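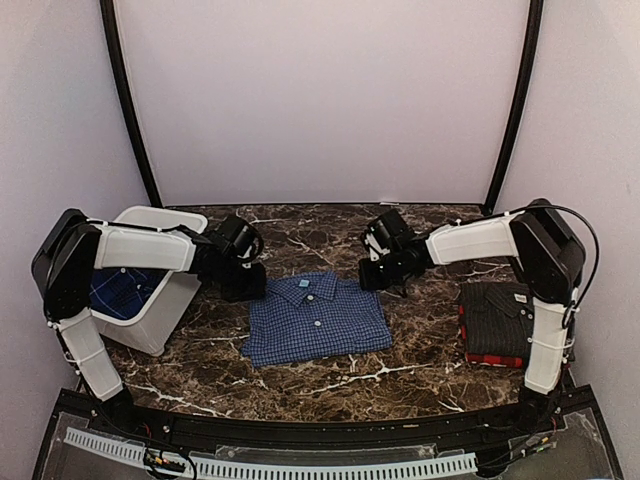
4.2 Recording a folding demonstration

1. Place the unfolded garments in the bin on the left. Leave space on the right for the folded stack.

2. Hold both leader handles still for 2 seconds – the arms will not follow until then.

3. Fold one shirt per episode and finish with the collar facing up.

4. Press Save, then return both grippers to the start pose.

Note: Episodes longer than 320 seconds are discarded.

Caution: Keep hands out of the enclosure while the arms are following.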